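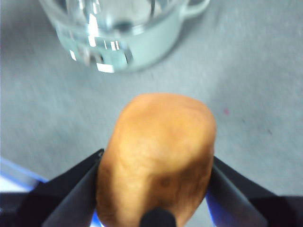

## Stop Washing Potatoes Before You Sell Them

The potatoes at the Floner near my apartment come washed, in a clear plastic bag, under bright lights. They look good on the day I buy them. By the end of the week at least one has gone green and another has gone soft, and I throw them out.

I think we should go back to buying potatoes with the dirt on. Dusty skin, creases, a brown patch on one side, an eye or two – none of that is a reason to leave a potato in the bin. Most of it comes off with the peel, and what doesn't can be cut out with the tip of a knife.

My neighbor Lăcrămioara Chiriac grew up with a cellar. Her family put up 60 sacks one fall and sold what they didn't eat. They brushed off the worst of the soil and left the rest. In January they went through everything by hand, took out the bad ones, and closed the door again. She still keeps hers in a paper sack under the stairs and she still won't wash one until the pot is out.

I don't have a cellar. I have a cabinet next to the stove, a bad place because it gets warm. Last winter I moved my potatoes to a wooden crate in the hallway closet, away from the onions, and bought unwashed ones from the Matei stand at the Saturday market. They lasted much longer than the bagged kind. A few sprouted. I snapped the sprouts off and cooked them anyway, since they were still firm.

There are real limits. A green potato should go in the trash, and so should anything that smells. Dirt in the sink is a nuisance, and I understand why somebody with 4 kids and a small kitchen wants the clean bag. Stores could sell both.

What I object to is paying extra for a wash that I'm going to repeat at home anyway. Everyone I know rinses the bagged ones too.

I asked the produce manager at Floner if he would carry a loose, unwashed bin. He said customers would complain about the mess. Maybe so. I'd like him to try it for a month, with a brush and a stack of paper bags beside it.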